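Chapter 4
Volume and Capacity

In this chapter you will
compare the capacity of containers
convert between cups, pints, quarts and gallons
estimate before you measure

Key words: capacity, volume, unit, estimate

The town of Harkdale gets its drinking water from a tank on Boychuk Hill. The tank holds 3,000 gallons. Every Thursday Viorica Coman reads the gauge on its side and writes down how much water is left. She never sees the water itself. She works from a number and a unit, and both have to be right.

Capacity is the amount a container can hold. Volume is the amount of space something takes up. A 10-gallon barrel with 2 gallons of rainwater in it still has a capacity of 10 gallons. The volume of the water is 2 gallons.

People judge capacity badly by eye. A tall, narrow jar often looks larger than a wide, low bowl, even when the bowl holds more. Height draws our attention, and we tend to overlook width. 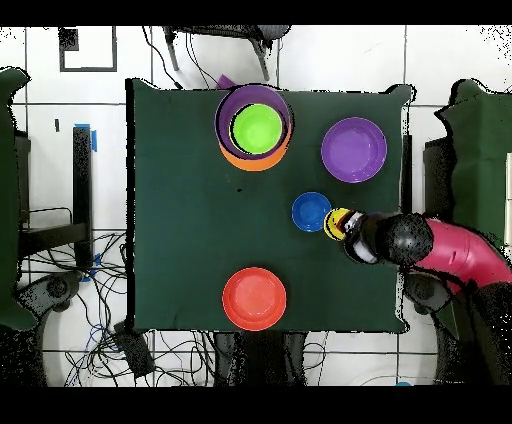

Figure 4.1 Bowls and cups in several sizes. Smaller pieces can nest inside larger ones.

Before You Begin

Find two containers at home that have different shapes. Write down which one you think holds more. Fill the first with water and pour it into the second. Record what happens in your notebook. You will need your notes for Lesson 4.2.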